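Stestuteck Community Help
Home and Shared Workshop Builds
Sorting arm: choosing the pick height and the order of parts
Posted 12 August 2025 by Tejada

Good afternoon. I am preparing a small sorting cell for a shared workshop in Nirkbridge and am working through the layout in simulation before any metal is cut. The arm is to stand on a green pedestal at the far end of the table. Small loose parts are to be placed in a three-compartment tray, one kind to each compartment. Views from the simulated cell are attached.

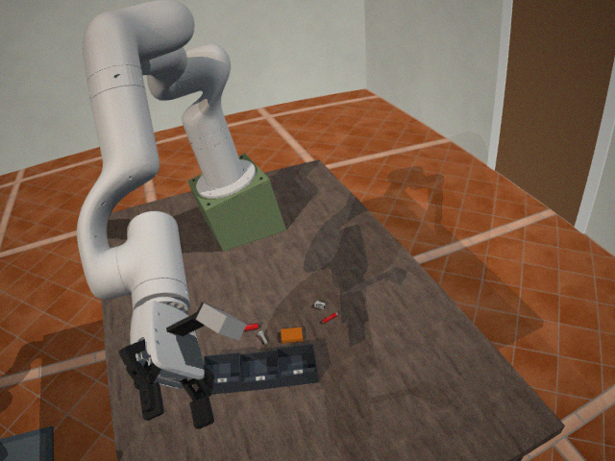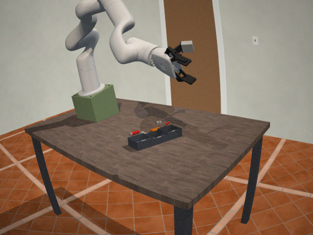
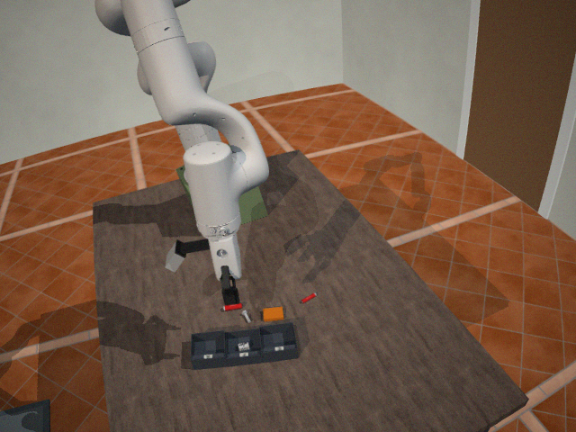
Retedmont wrote: Before any advice is offered on pick height, it would help to know whether the part positions are read from a camera or typed in by hand. The two cases call for different clearances. Members are also asked to state the simulator's time step when posting in this section.

Tejada wrote: Thank you. The positions are typed in by hand at present. A camera is planned for February. The time step is 2 milliseconds.

My difficulty is with the short cylinders. When the fingers close on one of them, it rolls away in a good share of the attempts, and it sometimes strikes the bolt beside it. The block gives no trouble. I should be grateful for guidance on two points: the height at which the arm should pause before descending, and whether the cylinders ought to be picked first or last.

Reply from Retedmont

With typed positions, a pause 30 millimetres above the tallest part is a reasonable place to begin. Travel to that height at normal speed, stop fully, and then descend in a straight line at reduced speed. The straight descent matters more than the exact figure. If the controller is permitted to blend the two moves, the fingers will arrive with some sideways motion and will push a round part before they close.

The fingers should also be turned so that they close across the cylinder and not along its length. Please check the wrist angle for each part separately. A single angle used for the whole table is the usual cause of the behaviour described.

As to order, pick the cylinders first, while they have free space on both sides. Where a cylinder lies close to another item, move the other item first. Once an order has been settled, please run it 1,000 times with small random changes to the starting positions and record each failure by part. A run of ten or twenty tells the builder very little.

Reply from member nirkbridge_bench

Increase the friction on the finger pads. Mine was set far too low by default and everything slid. Fixed it in an evening.

Reply from member fourth_axle

The previous reply is correct that friction should be checked, but I would caution against raising it until the problem disappears. A value that no real rubber pad can match will give good results on the screen and poor ones in the workshop. Measure the actual pad on a tilted board, enter that figure and leave it alone.

I would add that closing force deserves attention. Our group reduced ours in 4 steps and found that the round parts stayed in place at the second. The block could be held at the same setting, so no separate value was required. The tray walls should also be included in the collision model. We had left ours out, and the gripper passed through a divider for several weeks before a member noticed.

Tejada wrote: I am obliged to all who replied. The wrist angle was indeed the same for every part. I will correct this first, leave the friction as it is for now, and post the failure record under this same heading.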